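The Slow Hands of the Kitchen Robot
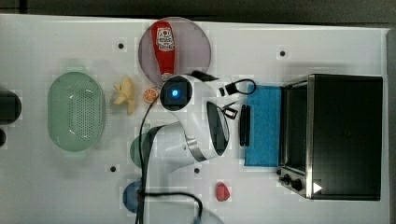 For three years I have written about companies that promise to free us from the kitchen, and in April I went to see what one of them can do today. Murov is a small firm with 12 employees, and its laboratory is on the second floor of an old printing house in the Virnivska district. The people there do not like the word "butler." They speak about chores, one at a time, and most of the chores are smaller than I expected. To move a bottle of ketchup from a plate is a chore. So is to pick up a toy strawberry without pushing it across the white table, or to find the green colander when a banana and a slice of orange are lying next to it. A child of four does these things while she is thinking about something else.

The arm does not think about something else. It looks through the camera on its wrist, waits, moves a little, and looks again. On the morning of my visit, the engineers asked it to put one object into a bowl, and it needed 40 seconds. I have a cousin who washes dishes in a restaurant, and I tried to imagine what his boss would say.

Speed is the smaller problem, the engineers told me. A factory robot can be very fast, but the factory is built around it, and every part arrives in the same place. In a home the cup is never where it was yesterday. Somebody buys new cups. Somebody leaves a cloth beside the oven, and now the robot must decide if the cloth is in its way or is part of its job.

Murov's answer is practice. Its program, called Drirnico, has recorded 2,000 attempts at simple kitchen tasks, and the failures are kept together with the successes. I was shown some of the failures and I enjoyed them very much. In one, the gripper closes with great care on nothing and carries this nothing to the sink.

At Quiambao, a company that packs spare parts for bicycles, I heard a more cheerful story. There, an arm sorts 700 small boxes in a shift, and the workers have stopped looking at it. But the boxes are all of one size, and a woman on the line still closes the bags by hand, as the plastic is too soft for the machine.

When will I be able to buy something for my own kitchen? The engineers at Murov would not give me a year. One of them offered me coffee, which she made herself, and then she went back to her desk to watch the arm try again with the strawberry.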